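Clearing and resetting the top of a cube shelf unit
Posted in February by the Toslow workshop desk

The method applies to any low, open-fronted cube unit with a raised back panel, including the Resten and the Drokeo. Allow 12 minutes for the top surface alone. The cubbies are a separate job.

Materials: one microfibre cloth, one dry cloth, a bowl of warm water with a little washing-up liquid, a soft brush.

1. Move everything off the top. Light display pieces, artificial fruit included, can go in a bowl or tray.

2. Brush along the joint between the back panel and the top, working from one end to the other. Dust collects in this seam and turns to paste if wetted first.

3. Brush out any screw holes. Push loose caps back in by hand. Do not use a metal tool on white laminate, as it chips at the rim of the hole.

4. Wring out the microfibre cloth and wipe from the back edge to the front. Finish with the front edge itself, which picks up most of the finger marks. Do not let water stand in the seam.

5. Dry at once. Leave for a further 2 minutes before replacing anything.

6. Dust the display pieces. Smooth fruit can be wiped. Textured fruit, such as strawberries, should be brushed, and painted blush should be left unrubbed.

7. Set the pieces back in a single row. Place the two end pieces first and the middle one last, checking the spacing from the front. On a top 40 cm deep, keep the row 26 cm or less from the back panel. Long fruit sits more securely on its side.

Fruit on top of the white unit:

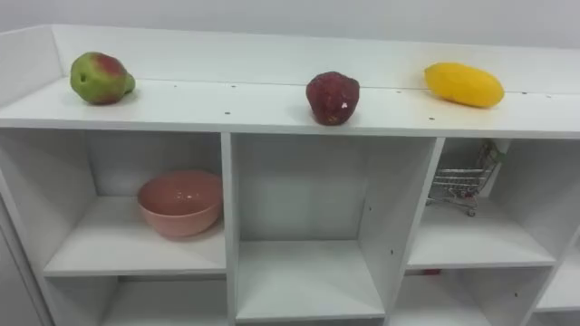
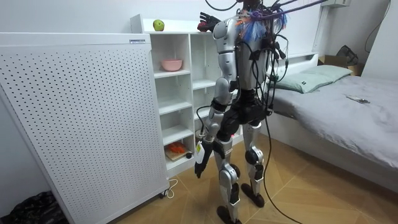

8. Check for wobble. Press lightly on each front corner in turn. If a rounded piece rolls, turn it until it settles on its flattest side, or fix it with a pea-sized amount of removable putty. Test the putty on the underside of the unit first and leave it overnight.

Repeat monthly. In a bedroom, where textile dust is heavier, brush the seam every Friday.

Contact | Copyright Jayawardena Home Notes | Back to top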